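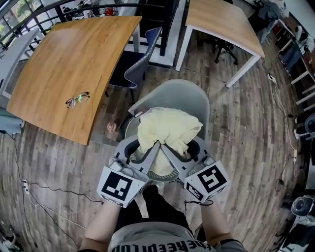
양파 볶아서 얼려두기 (여름에 하는 겨울 준비 타래)

읽는 시간 3분

7월 29일 월요일. 이 더위에 불 앞에서 양파를 볶고 있다고 하면 다들 말리시겠지만, 저는 해마다 이맘때 한 번은 꼭 합니다. 햇양파가 달고 값도 착할 때 잔뜩 볶아서 얼려두면 가을 내내, 잘하면 11월까지도 저녁 준비가 정말 편하거든요. 작년에 올렸던 글을 못 찾겠다는 분들이 계셔서 이번에는 타래로 천천히 길게 써볼게요. 제가 원래 말이 좀 많으니 차 한 잔 들고 오세요 :)

우선 양부터요. 껍질 벗긴 양파 1000g이 제 냄비에 딱 맞는 양이에요. 크기가 제각각이라 몇 개라고 말씀드리기는 어렵고, 저울이 있으시면 꼭 껍질을 벗긴 다음에 재보세요. 처음 하던 해에 욕심을 내서 냄비 위로 수북이 쌓았다가 볶는 게 아니라 삶는 꼴이 됐답니다. 그것도 국에 넣으니 맛은 있었지만, 제가 원하던 갈색은 끝까지 안 나왔어요.

냄비는 바닥이 두꺼우면 뭐든 괜찮습니다. 저는 Drasteck 냄비를 몇 년째 쓰고 있는데 바닥에 얼룩이 져서 예쁘지는 않아요. 그래도 불이 고르게 퍼져서 양파만큼은 꼭 여기에 볶습니다. 코팅 팬을 쓰시는 분들은 갈색이 조금 늦게 올라오더라고요. 대신 덜 눌어붙으니까 처음 해보시는 분은 그쪽이 마음 편하실 수도 있겠네요.

썰기! 결대로 썰면 오래 볶아도 모양이 남고, 결 반대로 썰면 흐물흐물 녹아요. 카레나 수프에 쓰실 거면 결 반대로, 덮밥이나 토스트에 올리실 거면 결대로 썰어주세요. 저는 반씩 섞어서 썹니다. 예전에 Sze-wing Chow랑 같이 장 봐서 요리하던 시절에 배운 방법인데, 국물은 걸쭉해지고 숟가락에 걸리는 건더기도 있어서 그 뒤로 쭉 이렇게 하고 있어요.

눈 매운 건... 저도 답이 없어요. 칼을 갈고, 양파를 냉장고에 잠깐 넣어두고, 환풍기를 세게 틀고, 그러고도 웁니다. 그나마 칼을 갈았을 때가 제일 나았어요. 다 썰고 나서 손에 밴 냄새는 스테인리스 볼을 설거지하면서 찬물에 같이 문지르면 좀 가시는 것 같고요(기분 탓일지도 모르지만 저는 믿고 있습니다).

이제 불에 올립니다. 냄비를 중불에 달구고 식용유를 두른 다음 양파를 다 넣고 소금을 한 꼬집 뿌려요. 버터는 아직 넣지 마세요. 오래 볶는 동안 타버리면 쓴맛이 배는데, 그건 나중에 설탕을 넣어도 안 가려지더라고요. 버터 향을 좋아하시면 불 끄기 직전에 한 조각 넣고 섞어주시면 됩니다.

처음에는 뚜껑을 덮어주세요. 양파에서 물이 나와서 숨이 푹 죽으면 그때 뚜껑을 열고, 불은 그대로 두고 물기를 날립니다. 이때는 자주 안 저어도 괜찮아요. 옆에서 다른 재료 다듬으셔도 되고, 저처럼 라디오 들으면서 멍하니 계셔도 됩니다. 다만 냄비 소리가 보글보글에서 지글지글로 바뀌면 다시 주걱을 잡으셔야 해요.

지글지글 소리가 나면 약불로 줄입니다. 바닥에 갈색 막이 생기기 시작하는데 겁내지 마세요! 물을 한 숟갈 넣고 나무 주걱으로 살살 긁으면 그 갈색이 양파로 다 옮겨갑니다. 또 막이 생기면 또 물 한 숟갈. 이걸 되풀이하는 게 볶은 양파의 거의 전부라고 해도 될 것 같아요. 막이 까맣게 변하려고 하면 불이 센 거니까 냄비를 잠깐 내려놓고 물부터 넣어주세요.

시간을 물어보시는 분이 많은데, 저는 한 시간 넘게 걸립니다. 십오 분이면 된다는 글을 믿고 저녁 시간 직전에 시작했다가 식구들이 김이랑 밥만 먼저 먹은 날도 있었어요. 그러니 급한 저녁 말고 느긋한 오후에 해주세요. 색은 진한 캐러멜색이면 충분하고, 수프용은 거기서 조금 더 가도 좋습니다.

간은 세게 하지 마세요. 얼려두었다가 된장국에도 넣고 카레에도 넣을 거라서 지금 짜면 나중에 곤란해져요. 마늘이나 후추도 저는 안 넣습니다. 몇 해 전에 타임을 넣고 볶았더니 맛은 근사했는데, 불고기 양념에는 도저히 못 넣겠더라고요. 결국 그 봉지만 냉동실 구석에서 봄까지 버텼습니다.

다 볶았으면 넓은 쟁반에 펴서 얼른 식혀주세요. 여름에는 냄비째로 오래 두면 안 됩니다. 김이 빠지면 바로 나눠 담아요. 저는 Skultport 실리콘 얼음틀을 쓰는데 칸이 큼직해서 한 칸이 두 사람 국 한 번에 딱 맞습니다. 꽁꽁 얼면 빼서 지퍼백에 옮기고 날짜를 써둬요. 틀에 양파 냄새가 배니까 얼음 얼리는 틀이랑은 꼭 따로 쓰시고요. (제가 양파 향 나는 냉커피를 마셔봐서 드리는 말씀입니다.)

얼음틀이 없으면 지퍼백에 납작하게 펴 넣고, 젓가락으로 눌러 금을 그어서 얼리세요. 나중에 초콜릿처럼 똑똑 부러져요. 봉지는 얇게 펼수록 잘 부러지고, 쟁반에 받쳐서 얼려야 모양이 반듯합니다. 보관은 3개월 안에 드시는 걸 권해요. 더 두어도 먹을 수는 있는데 향이 많이 빠지더라고요.

제일 자주 해먹는 건 역시 양파수프예요. 얼린 양파 2칸을 냄비에 넣고 약불에서 녹이다가 물 500ml를 붓고, 치킨스톡을 조금 풀어서 끓입니다. 간장을 몇 방울 떨어뜨리면 색도 맛도 깊어져요. 그릇에 담고 구운 식빵이랑 치즈를 올려서 토스터에 잠깐 넣었다 빼면 끝이에요. 그릇은 오븐에 넣어도 되는 걸로 쓰시고, 꺼내실 때 뜨거우니까 장갑 꼭 끼시고요!

된장국에도 넣어보세요. 의외라는 분들이 많은데 단맛이 은근하게 돌아서 설탕 한 톨 없이도 국물이 둥글둥글해집니다. 두부랑 애호박 넣고 보통 때처럼 끓이시다가 마지막쯤 한 칸 퐁당. 저희 어머니는 처음에 국이 왜 누렇냐고 하시더니 요즘은 오실 때마다 얼린 양파를 한 봉지씩 챙겨 가세요.

아침에는 토스트요. 버터 바른 빵에 녹인 양파를 펴 바르고, 있으면 Murner 겨자를 살짝 발라요. 씨가 톡톡 씹히는 겨자라 단 양파랑 잘 어울립니다. 거기에 달걀프라이 하나 올리면 점심때까지 든든해요. 겨자가 없으면 식초 한두 방울로도 맛이 제법 살아납니다.

댓글로 미리 받은 질문 몇 가지 답드릴게요. 자색양파로 해도 되나요? 됩니다. 색이 좀 칙칙해지는데 맛은 좋아요. 전기밥솥으로도 되나요? 저는 한 번 해봤는데 물이 많이 생겨서 어차피 냄비에 다시 볶았어요. 설탕을 넣으면 빨라지나요? 색은 빨리 나는데 제 입에는 너무 달았습니다. 저장양파는요? 수분이 적어서 오히려 빨리 볶이니까 물 한 숟갈을 좀 더 부지런히 넣어주세요.

아, 그리고 양파 껍질! 겉의 마른 껍질은 잘 씻어 말려서 육수 낼 때 한 줌 넣습니다. 색이 곱게 나와요. 저는 Hsu 멸치다시 봉지랑 같이 넣고 끓이는데, 오래 끓이면 떫어지니까 국물 색이 노릇해지면 바로 건져주세요.

다음 타래는 볶은 양파 넣은 카레로 할까 하는데, 감자를 넣느냐 마느냐로 저희 집이 아직 의견이 갈려 있어서 조금 걸릴 것 같아요. 감자파이신지 아닌지 댓글 남겨주시면 식탁에서 크게 읽어드리겠습니다. 볶다가 막히는 데 있으면 언제든 물어보시고, 더운데 물 많이 드시면서 볶으세요!

문의는 쪽지로 주세요 | © 글쓴이, 무단 전재 금지 | 맨 위로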